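Cable Dress for a Tethered Humanoid: Redoing the Neck, the Back and the Wrist
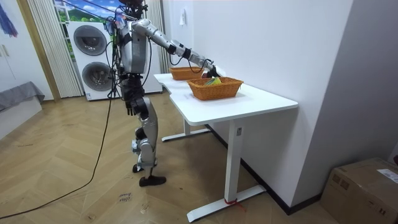 Most of the downtime on our humanoid comes from cable. We log every stop at the Winmont apartment cell, and the motors, the software and the floor all have a smaller share of the blame than the bundle that comes out of the neck. The pose to plan for is a long reach over the desk, right arm stretched to the far basket, because that is where a badly dressed harness finally runs out of length. With the arm out like that you want a loose loop hanging at the wrist, as there is one here beside the hand, and you want the power cable to drop off the back and trail away across the floor on the side where the legs aren't going. The tangle around the head is another matter. It works, in the way that a junk drawer works, and it is the first thing we are going to fix.

Set aside an afternoon. The manual says 40 minutes, and the manual was written by someone with a bare robot on a bench.

What you need

Hook-and-loop straps, the narrow kind
Spiral wrap, enough for both arms
Side cutters
A paint marker or colored tape
The hex keys that came with the robot, or the good ones you hid from everybody
A hoist or stand rated for the robot's full weight
A flashlight

Do not bring zip ties. You will be tempted, and they will be fine for a month, and then one will saw through the jacket of an encoder cable at the shoulder.

1. Hang it and kill the power

Put the robot on the hoist before you touch anything. Take up the slack until the straps are tight but the feet still rest on the floor. Shut down from the console, wait for the joints to go limp, then pull the power cable at the wall end first and the robot end second. The arms will drop when the power goes, so stand clear of them. Leave the whole thing alone for 4 minutes so the drive capacitors can bleed down. This is a good time to find the flashlight.

2. Photograph and tag

Take pictures of the neck from both sides. Then tag each cable at both ends before you unplug a single one. The connectors on the Cabrera driver boards are keyed, but two of them are keyed the same way, and swapping those gives you a left arm that believes it is a right arm. It is very confident about this.

3. Sort the neck

Cut off whatever the last person used to hold the bundle together. Separate the cables into two groups, power on one side of the spine and signal on the other. Where they have to cross, cross them square. Strap each group to the collar, then again between the shoulder blades. Keep the first strap snug and the second one loose enough to slide a finger under, so the shoulders can roll without dragging on the head.

If you find a cable that plugs into nothing, write it down and leave it. We removed one at Flestport once and lost the battery gauge.

4. Set the arm slack

Do this by hand, with the power still off. Support the arm under the elbow and lift it to full reach, straight out and a little down, as if going for something at the back of the desk. Feed cable toward the wrist until nothing is pulling, then turn the wrist to both ends of its travel. The loop that remains should be just big enough to stay slack through all of that. Any bigger and it will catch on the rim of a basket.

Strap the cable on the links and never over a rotary joint. Wrap the straight runs in spiral wrap and leave the loop bare so you can see wear on it.

5. Route the tether

The power cable needs strain relief at the robot. Strap it to the frame below the connector, leaving 70 mm of slack between the strap and the plug. From there let it fall straight down behind the legs and lead it off to the rear. Coil the spare length by the wall. Walk the path the feet will take and check that the cable stays out of it, including when the robot steps backward, a thing it does more often than the task plan would suggest.

6. Power up and test

Plug in the robot end, then the wall end. Keep the hoist on. Run the slow range-of-motion script at quarter speed with one hand on the stop button. Watch the neck first, then the wrist. Then run 4 full reaches over the desk at working speed.

If the arm faults at the end of a reach, go back to step 4 before you go looking in the logs. If the head twitches when the shoulder moves, the second strap is too tight. If the Sirnesau controller reports a bus error on startup, reseat the signal connectors at the collar, and check your tags.

Inspect the wrist loop weekly. Ours were last replaced in August.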